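Carpeta de fundas

La carpeta de fundas es un álbum de formato reducido, con tapas flexibles o rígidas y hojas de plástico transparente en las que se guardan fotografías, cromos, tarjetas o sellos. Es uno de los inventos más agradecidos del escritorio: cabe en una mano, se abre como un libro y permite repasar una colección entera sin tocar una sola pieza.

Suele vivir sobre la mesa, en compañía de bandejas caladas, gradillas y atriles de sobremesa, que facilitan el reparto de las piezas antes de enfundarlas.

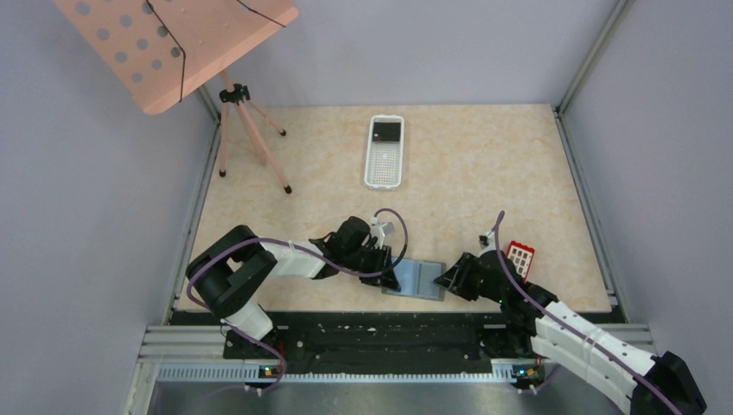
La clasificación previa es, para muchos aficionados, la mejor parte del proceso. Se ordena por serie, por fecha o por color (¡hay quien cambia de criterio cada año!) y solo después se llenan las hojas, empezando por las del final para que el lomo no se abombe.

Estructura

Las tapas se fabrican en cartón forrado, tela o material de aspecto de piel, a menudo con un pespunte en el borde que refuerza las esquinas. Las hojas llevan perforaciones de encuadernación y pueden cambiarse de sitio. El modelo Menel, muy apreciado en los talleres de Cernia, admite 36 hojas; la versión ampliada, llamada Vulier, llega a 64 y conserva el mismo lomo. 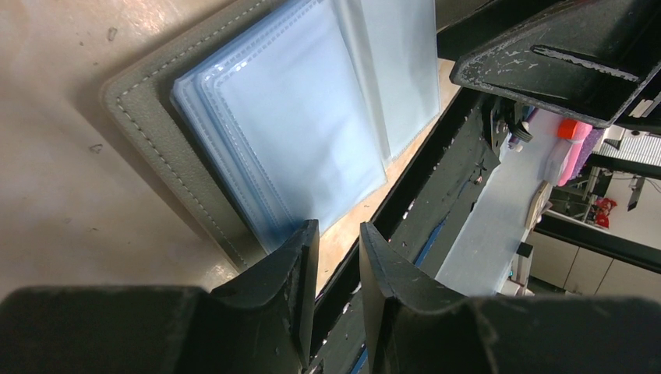 En la página de discusión, un lector objeta que las hojas muy finas se pegan entre sí en verano y que él prefiere dejar dos sin llenar al principio y al final. El consejo coincide con la costumbre de Lumanlan, donde las carpetas se guardan de pie y holgadas.

Conservación

Conviene pasar un paño seco por las tapas y airear las hojas una vez al año; en Lumanlan se hace en marzo, con todas las carpetas abiertas sobre la mesa. 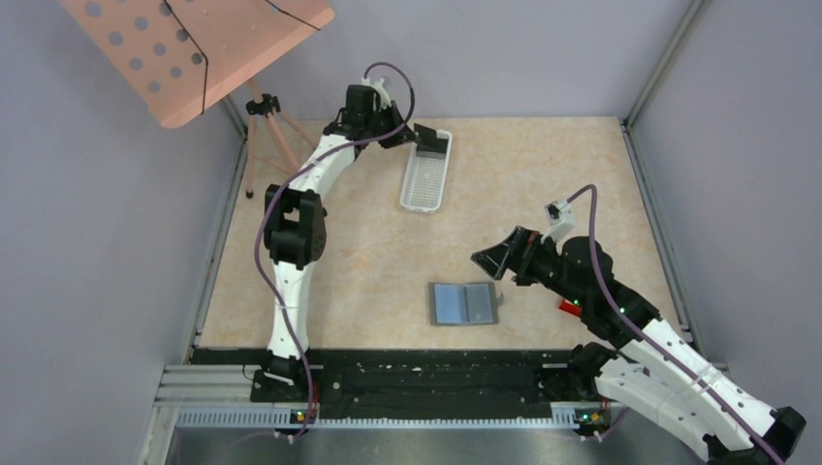

Objeto pequeño en forma de libro, abierto, con dos paneles interiores azul grisáceo. Al fondo, bandeja blanca perforada.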